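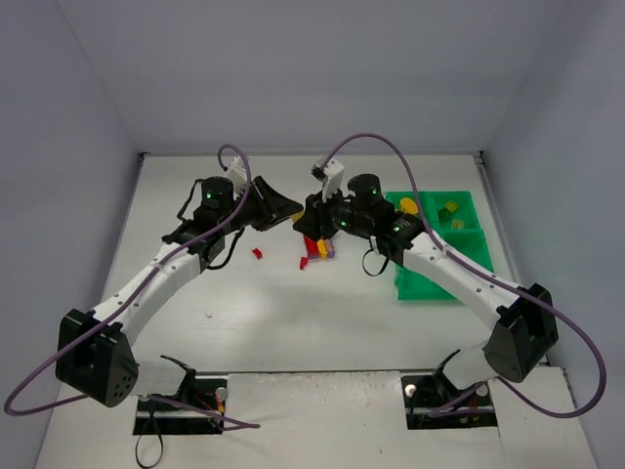

What should I do with hundreds of old tag pages on a small shop's website?

saavedra_yarns
Hello everyone! I run the site for Saavedra, our little yarn and notions shop, and I've inherited a blog that was tagged by at least three different people over the years, none of whom seem to have talked to each other. There are 557 tag pages. Most of them list one post, and a good many say nearly the same thing ("sock yarn," "sock yarns," "yarn for socks," you get the idea). Should I delete the lot, hide them from search engines, or leave well enough alone? I'm comfortable in the site's dashboard but I'm no programmer, and I'm a little scared of breaking something right before January, when our class sign-ups come in.

lalholm_web
Hide the thin ones from search first, and only delete them once you've checked that no visitors or outside links are landing there. Most blog setups have a setting for this, usually under the SEO plugin's section for archives or taxonomies, and it puts a "noindex" tag on every tag page at once. Your readers can still click around, your posts stay exactly where they were, and if you change your mind you can flip it back the same afternoon.

Before you touch it, though, export a list of every tag with the number of posts in it, and pull your search report for the last year so you can see which tag pages get any clicks. I did this for the Dremar site (garden furniture, a bigger blog than yours, with 600 posts) and found that 6 tag pages were bringing in nearly all the tag traffic. Those we kept, gave a proper introduction, and linked from the menu. The rest got hidden, and then over the following months we merged or removed them a few at a time.

One thing to be careful about: don't block the tag folder in your robots file at the same time as you add noindex. If the search engine isn't allowed to visit the page, it never gets to read the tag telling it to drop the page, and you can end up with those bare listings hanging around in results for ages. I've made that mistake myself and it took a good while to clear up.

futlow_notes
I agree with most of what's been said, but I'd like to put in a word for sorting out the categories while you're in there, as the tags are usually only half of the trouble. I look after the blog at Futlow and I spent a whole winter on this, mostly in the early morning with a big mug of coffee, so forgive me if I go on a bit.

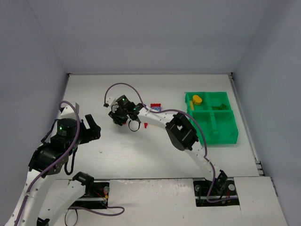 Categories and tags do different jobs, and sites get into a tangle when people use them as if they were the same thing. A category should be broad and permanent, something you'd be happy to see in your main menu two years from now. A tag is a small extra label that ties a few posts together across categories. I think of the category as the green sorting tray and the tags as the small toy pieces - you want very few trays, and you don't go and buy a new tray every time another piece turns up on the table. If a post could sit in four of your categories equally well, then the categories overlap and two of them probably ought to be one.

For a yarn shop I'd guess at something like Patterns, Yarn Guides, Techniques, Classes and Shop News. Put every post in one of those and one only. Then go through your tags and keep a tag only if it has a decent handful of posts in it and a customer might really want to browse them together. "Sock yarn" would pass. "Cozy" wouldn't, however nice it sounds!

When you merge two tags, redirect the old address to the one you kept. For the tags that don't have a good match, let them go to a plain "not found" page. Please don't send them all to the home page. I know it feels tidier, but search engines tend to treat that as a missing page anyway, and a person who clicked a link about felted slippers gets dropped on your front door wondering what happened.

As for January, do the export and the noindex now and save the merging until your sign-ups are done.

dremar_helper
just delete them all, tags dont do anything for seo anymore. make a backup first

Comments

saavedra_yarns: Thank you all so much! I've done the export and it's worse than I thought, but "sock yarn" does get clicks, so it stays. I'm going to leave the deleting until spring.

oldtownprinter: Does the merge tool in the dashboard make the redirects for you? Mine didn't, and I only noticed when a supplier wrote to say their link to us was broken.

lalholm_web: Depends on the plugin. Test it with one tag and visit the old address in a private window before you do the rest.

hillsidebakes: We have 2000 tags on a recipe blog. Going to go lie down now and start on this tomorrow.

Contact us | Copyright of posts remains with their authors | Back to top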